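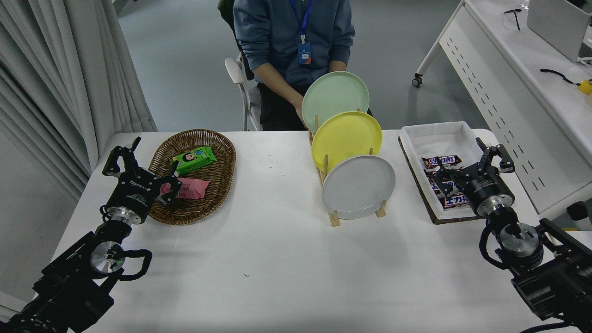
Home | Projects | Reports | Contact

Tellstead Coin Catalog: progress report to the Kassab Fund
Monday, November 4, 2019

Cataloging of the Skutari silver is behind where our application said it would be. Of the 3,076 pieces in the collection, 2,152 have been weighed, measured and given a catalog entry. I would not call all of those entries finished. The old sale lists we were told to rely on disagree with one another on dates and mints, and in several cases they repeat a weight that no coin in the trays comes close to.

We have stopped copying attributions from the lists. Each one is now checked against the coin, and if it can't be supported the entry reads "uncertain." This will make the catalog look less impressive. It should also make it usable.

The Gorura group is the main worry. All 300 pieces came to us labeled as a single hoard, and I have yet to see evidence for that. The wear is too uneven, and two of the envelopes carry a different place name under the newer label. We will list the group separately — without the word "hoard" — unless the original find record is located.

The metal testing offered last spring gave surface readings only. I don't think they justify paying for a second round, and ask that the money be moved to reference books and die comparison.

A draft of the first volume will reach you in January. The plates will not be ready by then.

Tellstead Coin Catalog | Contact us | © 2019 | Back to top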